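# 做了七年的倾听陪伴热线，该不该开始让来访者也写自己的故事？

发在「互助与陪伴」板块 · 楼主：晚风过桥

先跟各位老朋友问个好，好久没发长帖了，泡杯茶慢慢看吧，我这个人一说起来就收不住。
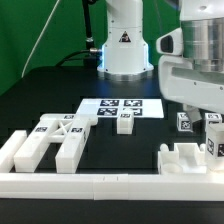 我们这个小组叫 Olavia，老坛友应该有印象，最早就是三四个人轮流接电话，陪夜里睡不着的人说说话。那时候连个像样的名字都没有，后来借了 Toncombe 那边一间小屋子，放了一张旧沙发，两部电话，就这么做下来了，到今年是第 7 个年头。

我自己为什么会做这件事，以前在别的帖子里零零碎碎讲过。年轻时有一段很难熬的日子，家里出了变故，工作也丢了，整个人像泡在冷水里。有一天晚上我给一个很久没联系的远房姨妈打电话，本来是想问她一个腌菜的方子（真的是腌菜，雪里蕻），结果她听出我声音不对，也没追问，就陪我从腌菜聊到她家的猫，又聊到她年轻时在纺织厂上夜班，一直聊到天亮。后来缓过来了，我就总想着，要是每个人夜里都有这么一个姨妈就好了。

好，说正事。二月份的时候，组里有位伙伴提议，我们做一本小册子，请愿意的来访者把自己走过来的经历写下来，匿名，印出来放在屋里，也送给新来的人看。我当时特别赞成，觉得这是天大的好事！征集信发出去，前前后后收到 136 份来稿，有的只有两行，有的写了十几页，还有一位是用铅笔写在日历背面的。我一份一份读，读到半夜眼睛都肿了。

可是真到要编的时候，我心里反而打起鼓来。有的稿子写得太细，认识的人一看就知道是谁；有的稿子写完之后，作者自己又打电话来，说写的时候把旧伤口翻开了，好几天吃不下饭。我就开始想，我们是不是太急了？听人说话是一回事，请人把话写下来、印出来，又是另一回事。

所以想问问大家，有没有做过类似事情的？怎么做的，后来有没有后悔的地方？什么意见都可以讲，骂我两句也行，我受得住。

---

**2楼 · 豆腐脑要咸的**

抱抱楼主。我是你们热线的老来访者（不说是哪一年了），也给那本册子投了稿，写了大概两页。就我自己来讲，写的过程是难受的，可是写完了把纸折起来那一下，心里真的松了一大截。以前总觉得那些事是一团黑乎乎的东西，写下来才发现它有开头，有中间，后面还接着我现在的日子，接着我早上买菜、晚上给孩子检查作业。

所以我投赞成票，册子要做。别因为有人难受就不做了，难受的人也可以选择不写嘛。

---

**3楼 · 老槐树下**

我跟楼上的看法不太一样，先说声抱歉，不是针对你，你能松一口气我很替你高兴。

我在 Kolutcombe 那边帮过一个丧亲家庭的互助会，也做过文集，薄薄一本。出来的时候大家都很感动，围在一起合影、吃蛋糕。过了小半年，有位大姐来找我，说她弟媳看到了那篇文章，认出来写的是谁家的事，过年的饭桌上当着一屋子人讲了出来。文章确实是匿名的，可是小地方就那么些人家，你写「丈夫在水库边开小店」，全镇就那么一家。

那位大姐后来再没来过互助会。我到现在路过她家门口都走得快一点。

「可以选择不写」这句话，我以前也说过。问题在于，人刚被你们帮过一把，心里是感激的，你们发一封征集信过去，他多半会觉得不写就对不起你们。楼主你想想，那 136 份里，有多少是真想写，有多少是想还你们一份情？

---

**4楼 · 晚风过桥（楼主）**

老槐树，你最后这个问题问得我在椅子上坐了好半天。

确实有几份稿子，开头第一句就是「谢谢你们那天晚上接了我的电话，我没有什么能报答的」。我当时读了只顾着感动，没往这层想过。惭愧。

---

**5楼 · 小满未满**

插一句嘴，我来提供一个不太一样的做法，看看有没有用。

我参加的是 Zaidi 的写作小组，规模很小，一个月聚两次，茶水自带（我每次带陈皮水，被他们笑话像个老中医）。我们也写自己的事，可是规矩是写完了自己收着，想念就念，不想念就坐着听，谁也不许借走别人的本子。想要公开的，要等满一年以后再问一次，当事人重新读一遍自己的稿子，点头了才算数。

等一年这个规矩刚开始大家都嫌麻烦，我也嫌。我第一年写了一篇讲我父亲的，写得可凶了，恨不得第二天就贴到大街上去。等了一年再拿出来看，唉，里头有一半的话是气话，还有几件事我后来问了姑姑才知道是我记岔了。那篇我就没公开，重新写了一篇，短得多，讲他冬天给我捂鞋子的事。

楼主要不要考虑也放一放？稿子又不会坏。

---

**6楼 · 豆腐脑要咸的**

回3楼：你讲的那位大姐的事，我看了很难过。可我还是想替我们这些写的人说句话。我写稿不是还人情，我四十好几的人了，愿意不愿意自己分得清。有时候你们这些做陪伴的，太怕我们碎掉了，说话轻手轻脚，做什么都先替我们想好，这样也会让人有点憋闷的。我们也想做点什么，给后面来的人留个路标。

一直当被照顾的那个人，滋味也不怎么好受。

---

**7楼 · 老槐树下**

豆腐脑，你说得对，我收回「有多少是还人情」那句话里的语气，是有点冲了。替别人把主意拿了，也是我的老毛病，我女儿天天说我。

不过认得出来这件事我还是坚持。你自己不怕，你文章里写到的那些人呢？婆婆、前夫、小时候的邻居，他们没有投稿呀。

---

**8楼 · 夜班护士阿汤**

下夜班路过，看完整楼了，各位都好温柔。

讲点实际的吧。我们科室以前也请病人家属写过留言集，后来定下几条，抄给楼主参考：

- 地名、行业、孩子的年龄和数目一律改掉，改完拿给作者看一遍
- 写到具体的伤害过程那几段，先由两个人读过，再商量留不留
- 册子里夹一页纸，写明随时可以撤稿，重印的时候就拿掉
- 交稿后一周之内打一个回访电话，问问睡得怎么样

第一条有人会不高兴，觉得改了就不是自己的故事了。这种情况我们就尽量商量，实在商量不来就不收，原稿客客气气还回去。

另外打回访电话这件事千万别省。写的人最难熬的往往是交完稿的头几天，手里空了，心里还满着。

---

**9楼 · 一颗慢吞吞的土豆**

我泼一点冷水哈，钱从哪里来？136 份就算只收一半，印出来也是厚厚一本了。楼主他们电话费都是凑的吧？我宁可这笔钱拿去多排几个夜班。册子摆在架子上，半夜三点是不会接电话的。

---

**10楼 · 晚风过桥（楼主）**

土豆你这个冷水泼得好，我正好交代一下账。去年冬天义卖，大家织的围巾、做的酱，卖下来一共 1,079 元，这笔钱当时就说好是专门留给册子的，没有动电话费。印得简单一点，骑马钉，普通纸，先印一小批放在屋里传着看，应当是够的。当然你讲的夜班的事我也记下了，现在后半夜确实经常只有一个人顶着。

阿汤的几条我抄在本子上了，回访电话马上就安排。说来不好意思，交过稿的人我们一个都没有主动打过，都是人家难受了自己打来的。

---

**11楼 · 一颗慢吞吞的土豆**

有专款那我没话说了。但我还是保留意见，我觉得故事最好是当面讲。我当年去你们那间屋子，记得最牢的是有个老伯坐在沙发上讲他怎么戒酒，讲到一半打了个大喷嚏，全屋子人都笑了。印成字，那个喷嚏就没有了。

---

**12楼 · 小满未满**

哈哈哈喷嚏可以写进去呀！我觉得写和讲不冲突的。我们组里有位阿姨口吃得厉害，当面一句话都说不全，写起来却又长又漂亮，我们都是看了她的本子才知道她年轻时候唱过戏。要是只有当面讲这一条路，她就一直坐在角落里了。

---

**13楼 · 老槐树下**

楼上这个例子我服气。

那我也说一个折中的办法：楼主先别印整本，挑几篇离得远的、作者也特别坚决想拿出来的，打印几份，放在屋里看，不外借。看上几个月，有什么岔子也收得回来。其余的照 Zaidi 那样放一年。

豆腐脑的那篇，如果她愿意，我倒是很想读一读。

---

**14楼 · 豆腐脑要咸的**

给你读！不过我要先把我家那条街的名字改掉，哈哈，你那句「他们没有投稿呀」我昨晚想了很久，我稿子里写我婆婆写得有点狠，她其实也给我端过一碗热汤的，我漏掉没写。我回去补上。

---

**15楼 · 晚风过桥（楼主）**

6月4日更新一下，免得大家惦记。

跟组里的伙伴坐下来谈了一个晚上，把这楼从头到尾念了一遍（念到喷嚏那段又笑了一通）。眼下先这么定：整本的册子不急着印，给每一位来稿的人打电话，先问人好不好，稿子的事放在后面问，愿意等的就等一年，想拿回去的就原样寄回，铅笔日历那份我会用硬纸板夹好了再寄。几位特别想公开的，照阿汤的办法改过、看过，先打印出来放屋里。

组里也不是人人都同意，有位伙伴觉得我们太小心了，说等一年人心都等凉了，她的话我也觉得有道理，所以年底会再谈一次。

还有一件事想请教：打电话的时候，第一句怎么开口比较好？我试了几种，都像是催稿的。

---

**16楼 · 夜班护士阿汤**

就问吃饭了没有。我打了好多年回访，还是这句最好用。

---

**17楼 · 小满未满**

或者请教人家雪里蕻怎么腌，哈哈。楼主，你姨妈那个方子后来要到了没有？我家今年腌的发苦，正愁呢。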